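Every October I get the itch to empty the closets, and every October I swear I'll be reasonable about it. I was not reasonable. I pulled everything out at 10 in the morning, and by lunch the hallway was impassable and I was sitting on a suitcase eating crackers for a meal.

Why I stopped folding things nicely

I spent a whole winter folding T-shirts into those tidy little upright rectangles (you know the ones). They looked gorgeous for maybe four days! Then I'd be late for something, yank out a gray one from the back, and the whole row would flop over like dominoes. Now shirts get folded once, stacked, and shoved on the shelf. My mornings are so much calmer.

The one thing I do fuss over is socks. I dumped all of mine on the bed and had 47 with no partner, and I still don't know how a person gets to an odd number that big. I gave them one more laundry cycle to find each other and then they became dust rags.

Bins, baskets and my big mouth

I used to be a matching-set person. I bought the linen boxes from Prisell, the ones with the lids, and I'm sorry to say the lids were the problem. If I have to lift a lid, I will put the thing on top of the lid. Open and plastic is what works for me, with slots in the sides so I can sort of see what's in there, and a loud color so it doesn't vanish into the closet.
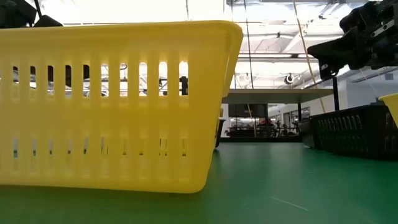
What left the house

Two bags of coats went to the thrift store on Valden Street, plus a waffle iron I have used once. The sweaters were harder. I kept the scratchy green one from college — I'm never going to wear it, and I'm fine with that.

I sold a pair of boots for 20 dollars and spent it on takeout that same night. Next up is the cabinet under the bathroom sink, which I'm a little scared of.

Contact | © Duvix Home Notes | Back to top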